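Filed under: Diary, Home Gadgets
Tuesday, April 21, 2020 — posted by the household tester

Second day with the trial kit from Vestmont. The box weighs more than the dog and came with a 2-page quick start and a full manual of 301 pages, which tells you which one got written first. I read the short one twice and used the long one to prop the window.

The deal is simple enough. I squeeze the handle, the plates close on some piece of laundry, and I move it from one spot to another the way a sane person would with bare fingers. They want 200 pick-ups before the review call. I also have a form asking whether the grip feels "confident." I put down "more than mine."

Towels went fine this morning. Socks were a disgrace. After lunch I moved to the sofa and started on the orange cloth with the black flowers, going for a fold near the middle, where there's plenty to grab.

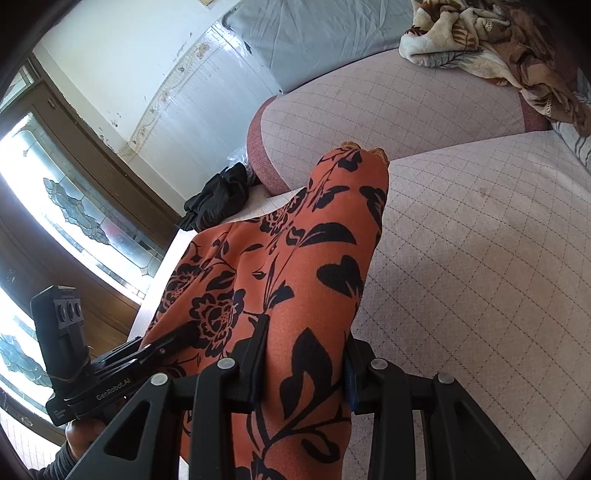 What I'd tell Vestmont so far

The handle is good. My wrist is less good. Soft things suit the plates better than I expected — a thick bunch of fabric gives them something to bite — but anything thin and flat makes me look like a man trying to pick up a coin in mittens.

Orkent has a rival kit out in November, supposedly lighter, and Dadent will rent you theirs by the week. I asked both for prices. Dadent sent a brochure. Orkent sent a survey.

Stopped at four with the form half done and the laundry in a worse state than when I started. Tomorrow the pillowcases, then an email about the strap.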